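2 min read

Telling the time without tears

I put off teaching clocks every year. It sits there in the planning, and I shuffle it behind measuring and money until there's nowhere left to hide it. This October I gave in early and tried something different with my Year 2s at Drallura – we took the minute hand off.

Just the hour hand, for a whole fortnight! If it points straight at the four, it's four o'clock. If it's halfway between the four and the five, it's half past. They were soon saying things like "nearly five" and "a bit after two", and I hadn't had to mention counting in fives once. I used the cheap card clocks from Telura, which come apart easily (a bit too easily, I found one hand in the book corner).
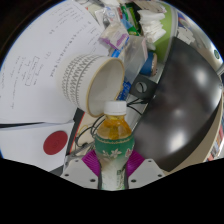
Photo: Visser / Arkommont

When the minute hand came back, I started with a number line. We drew it on a long strip of paper from 0 to 60, marked off the fives, then bent it into a circle and stuck it round the big clock. One child asked what happens at 62, and that took up the next 20 minutes quite happily. You go round again, and it's two minutes past – they loved that.

"Quarter to" is still wobbly. Half of them will tell you it's quarter to four when it's quarter to five, so we're going back to the hour hand on its own for a few warm-ups and asking which hour it's heading for. I'll let you know how we get on, and if you've got a good game for it, please do send it in.

Recent items
Number bonds on the carpet
Sharing fairly: first steps in division
Place value with straws, up to 600
What we do with odd socks and even numbers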